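3.2 Objects and surfaces

The choice of objects took more time than we planned. In our first list we had 56 household and play items, collected from two kitchens and one nursery, and most of them were not suitable. Some were too heavy, some rolled away at the first touch, and some were so shiny that their colour changed with the position of the lamp. After two rounds of selection we kept 30 items, and we divided them into five groups: soft blocks, play food, cloths, small boxes and open vessels. The present section is about three of these items only, because they appear together in the part of the study which we call Barta. The other items are treated in Section 3.4.

The vessel in Barta is a round wooden bowl with a thick rim. We compared it with a plastic bowl and a metal bowl of similar width. The plastic bowl moved on the table when its wall was pushed, and the metal bowl gave strong reflections. The wooden bowl was better on both points, although its surface is also slightly glossy and a bright place can appear on the inside wall. Its colour is close to the colour of the table. At the beginning we considered this a weakness, but we decided to keep it. In a real kitchen a wooden bowl often stands on a wooden table, and we did not want a collection in which every object is easy to separate from what is under it.

The soft block is pale green, rectangular, and has slightly rounded edges. It was selected from the soft blocks group for two reasons. First, it can lie in the bowl in many positions: flat on the bottom, leaning on the wall, or standing on one end. Second, it is light, and so the bowl stays in its place when the block touches the side. We found that the judgement "the block is in the bowl" is simple when the block lies on the bottom and difficult when it is near the rim. Our annotators disagreed mostly in these cases. The rule in the Cekell guide was therefore written again, and it now has separate labels for "resting inside", "partly inside" and "above". Figure 4 gives three moments with the bowl and the block. 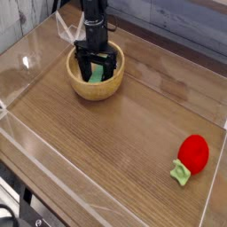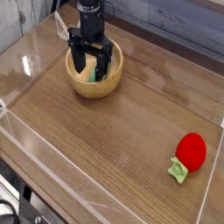
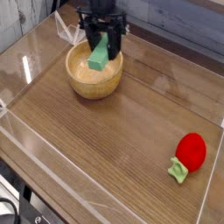

Figure 4. The wooden bowl and the green block at three moments of Barta.

The third item is a red toy tomato with a green stem piece. Its function in Barta is to be a distractor, which means that it is on the table but the written task does not mention it. We wanted a distractor that differs from the block in both colour and shape, so that a confusion between the two would be a real error and would not come from poor light. The place of the tomato was not fixed with a mark. Before each series it was put down by hand, with the only condition that it should not touch the bowl. As a result its stem points in different directions from one series to another, and the distance to the bowl also varies.

For the table we used a brown wood-grain surface with narrow, parallel lines. We first tried a plain grey sheet, following our earlier collection Grurkel, but readers of that work remarked that the background was too clean and that the results could not be carried over to normal rooms. The grain is a small difficulty, because its lines can be taken for the edge of a thin object. A larger difficulty is the sheen of the surface. When the ceiling lamps are on, light patches appear on the table, and they hide the grain in these places. We did not cover the lamps. The light patches were noted in the record of each series as "weak", "medium" or "strong", and the reader can leave out the strong ones if this is preferred.

The clear panels at the sides of the table keep round objects from falling to the floor. They have also one effect that we did not expect. An object lying close to a panel sometimes gives a faint second image in it, and in the first version of the labels a few of these reflections were marked as objects. They were removed in the check of 2024-07-14. The whole Barta part contains 2,095 labelled moments after this check.

3.3 Written task descriptions

Each series is accompanied by one sentence in everyday English. The sentences were produced by the same persons who arranged the objects, and we asked them to write as they would speak to a member of the family. For this reason the block is called by several names, among them "the green block", "the foam piece" and "the sponge". The name "sponge" caused some discussion in our group. The block is not meant for washing, but the word was used by more than one writer without any instruction, and we think it is natural. We kept all the names and added a list of equal terms to the guide.

The bowl was nearly always called "the bowl" or "the wooden bowl". Shorter sentences were more frequent towards the end of the collection in August, probably because the writers had become used to the objects. A comparison with the sentences from Broria, where the writers saw every object only once, is given in Section 5.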